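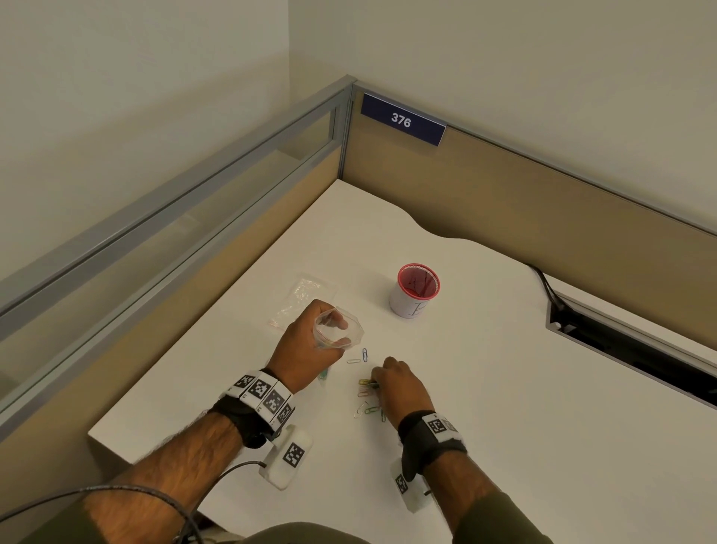 Paper clips, mid-sort, at the corner desk.

Geststead Desk Sorting: read me first

Hello! I put this folder together over the spring and kept meaning to write it up properly, so here goes. It's a set of short recordings of small, fiddly desk jobs: paper clips into bags, rubber bands into tubs, pens back into whatever pens live in. The paper clips are my favourite bit and they take up most of the folder, so most of this file is about them.

What's in it

There are 565 recordings in all. Each one is a single go at a single job, start to finish, including the goes where I dropped the lot. I left those in on purpose. If you only want the tidy ones, filter on the "spill" column in the index sheet (y or n, nothing cleverer than that).

The clips

I bought a tub of 2,000 mixed clips from Okafor, the stationer's near the station, and I've been losing them ever since. They come in all sorts of colours plus plain silver, and the silver ones are a menace — they hook on to everything. The yellow-green and the green get muddled in the labels more often than I'd like, especially in the evening sessions when the light at my desk goes a bit yellow. I went back through those in May and fixed the ones I could. Anything I wasn't sure of says "greenish", and I'm sticking by it.

The bags

Small clear resealable ones. New bags stick to themselves, so in a lot of the recordings you'll see a fair amount of rubbing and pinching before anything goes in. Once a bag has been used a few times it goes crinkly and opens much more easily. I didn't note how old each bag was, sorry, and I wish I had.

The jobs

bag_by_colour: one colour per bag, any order
bag_any: fill a bag from the heap, colours don't matter
unhook: pull tangled clips apart and leave them on the desk
pick_one: take a named colour out of the heap

Unhook is the slow one. The longest go in the folder runs to 900 seconds and it's mostly me muttering, so I took the sound off. Pick_one is usually over in 5.

Where it was done

Nearly all of it was at the Fenside office, in a cubicle with a white desktop. A smaller batch was done at Welidau on a darker table, and clips show up quite differently there, so keep the two apart if colour matters to you. The "site" column tells you which is which.

Known niggles

Some clips start a go already hooked together and are labelled as one item. The pen recordings are thin and I may drop them from the next version. File names have a stray underscore before the job name — I know, but too many scripts depend on it now.

Using it

Help yourself for anything non-commercial, and please mention Geststead Desk Sorting if you write something up. If you spot a wrong colour, send me the file name and what you think it should be, and I'll have another look.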